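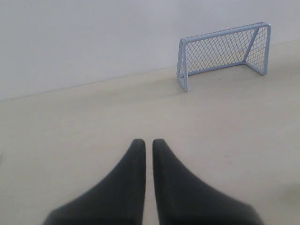 Divari Textile Workshop - Natural Dyes Group

Notebook, June, begun 9.40

Weld and madder on the Tristisden wool, second attempt. The first attempt is on the previous pages and I don't repeat it, only the result: the yellow was good, the red came out like brick and uneven near the knots.

Washed the skeins yesterday evening and left them in plain water for the night. Total dry weight before washing was 123 g, divided into 2 skeins of almost equal size. I tied them looser than last time, with cotton thread in a figure of eight. I believe the tight ties made the pale rings, but the pot was also too full, so I can't be sure which one to blame.

Mordant: alum at 12 per cent of the dry wool weight, dissolved in a cup of hot water first and then added to the pot. Brought it up slowly and kept it under the simmer for one hour. Let it cool with the wool inside. The Liu recipe asks also for cream of tartar. I left it out on purpose, as I want to see the colour without it before I change anything more.

11.15. Madder in the small pot, in a bag made of old curtain. The Vodus madder is ground much finer than our previous one and it goes through the cloth, so the bath is cloudy. Next time a double bag. I keep the temperature at 60, not higher - the brown of the first attempt is very probably from my impatience with the hotplate. Please do not turn the left hotplate above mark three, the thermostat is late and then it jumps.

12.30. Colour on the wool is a warm orange, still far from red. Added a spoon of chalk, because our tap water is soft. After twenty minutes it was clearly deeper. I should have put the chalk at the beginning.

14.00. Weld pot started with the other skein. Strong smell, windows open. The yellow comes very quickly and I took the skein out after forty minutes.

15.20. Both rinsed. The madder skein still gives some colour to the water after the fourth rinse, the weld almost nothing. Hung in the back, away from the sun.

To do: cut a short piece of each for the light test, half under card. Order alum, the jar is nearly finished. Ask if the 1,000 ml beaker is still with the paper people, I have measured everything today with a kitchen jug and I don't trust its lines.

The madder bath is kept in the covered bucket for a paler skein tomorrow.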